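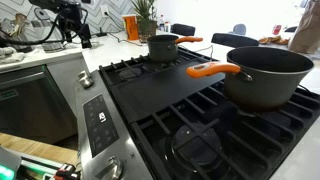
Figure 4.1 Two saucepans on a gas cooktop. The larger is at the right, its handle pointing left; the smaller is on the back-left burner, its handle pointing right.

Chapter 4
The Cooktop

Most people who say they can't cook have never had a proper look at their stove. They know which knob works the burner they use, they know that one of the others does something alarming, and they leave it at that. Years go by. The back burners become a shelf for a pan that is waiting to be washed, and the front ones do all the work until somebody calls a repair person.

This chapter is about the cooktop as a place to put things. Heat comes in Chapter 5, and those of you hoping to fry something today will have to be patient. Before you light a burner you should be able to say what each part is called, which pan goes where, and which way its handle points. It sounds like a very small amount of knowledge. In our teaching kitchen at Kurkcombe it takes most students two class periods and one argument.

What you will learn in this chapter

How to name the grate, burner cap, igniter and knob
How to match a pan to a burner
Where handles should point, and who decides
What a griddle plate is for, and what it is not for
How to clear the counter beside the stove before you start

Words to know

Burner cap: the round lid that sits on top of a gas burner and spreads the flame outward. It lifts off for cleaning and has to go back on level. A cap that is slightly crooked gives a slightly crooked flame, and a slightly crooked flame gives you rice that is burned on one side and crunchy on the other.

Grate: the heavy bars that hold the pan above the flame. On the stove in Figure 4.1 they are cast iron. Cast iron will outlive you if you dry it after washing, and will rust out of spite if you don't.

Igniter: the small piece beside the burner that makes the spark. In Figure 4.1 you can find a white one on the upper left of the burner cap nearest you. Keep it clean. When a stove clicks and clicks and will not light, the first suspect is last night's soup.

Griddle plate: a flat plate that sits across the cooktop, usually in the middle. Pancakes go on it. So, in the hands of most families, do spoons, mail and a salt shaker.

4.1 One burner, one pan

Gas burners come in different sizes, and the maker of your stove had reasons for putting each one where it is. A small pan on a big flame wastes gas and heats the handle. A big pan on a small flame teaches patience, a subject we do not offer.

Start with the pan you will touch most. If you are making a sauce that needs stirring and boiling potatoes that need nothing at all, the sauce goes where you can reach it easily and the potatoes go to the back. Students tend to do the opposite, then spend the lesson leaning through a cloud of steam. Tumaini Kioko, who taught the evening class for many years, used to let them do it once.

Check the bottom of the pan as well. It should be dry and it should sit flat. Water on the outside of a pan hisses when the flame catches it, and a beginner who has just been hissed at will often turn the wrong knob.

4.2 The handle question

Handles should never stick out over the front edge of the stove. A sleeve will catch one, or a small child will find it, and children find everything. Turn the handle toward the side or back, away from other lit burners.

Now go back to Figure 4.1. The handles point in opposite directions, which may look untidy to a certain sort of person. Before you correct anything, imagine each burner lit in turn and ask whether a handle would be over the flame. Then ask which hand you would use to pick up each pan, and where you would be standing. Left-handed and right-handed cooks may give different answers. Both may be right, and this is where the argument starts.

A bright handle is easy to see and easy to grab, but its color will tell you nothing about its temperature. Keep a dry cloth or a pot holder within reach. A wet one carries heat straight through to your fingers.

4.3 The counter next door

A cooktop is only as useful as the space beside it. You need room to set down a hot pan in a hurry, with a trivet already waiting there, and the hurry will come when you least want it. Clear a patch at least as wide as your largest pan. Cloths stay well back from the burners, and so do cords. If something has to be plugged in near the stove, run its cord along the wall, where it can't be dragged across a flame.

Try it at home

Stand in front of your own stove with every burner off and cool. Choose two pans and place them for a meal you know. Turn the handles. Without lighting anything, reach for each pan, then for the spoon, then for the salt. If your arm crosses over a burner more than 3 times, move something and try again.

Draw the layout you end up with and label the knobs. Bring the drawing to class. Sum-yee Au's drawing from an earlier course is reprinted at the end of this chapter, including the knob she labeled "no idea."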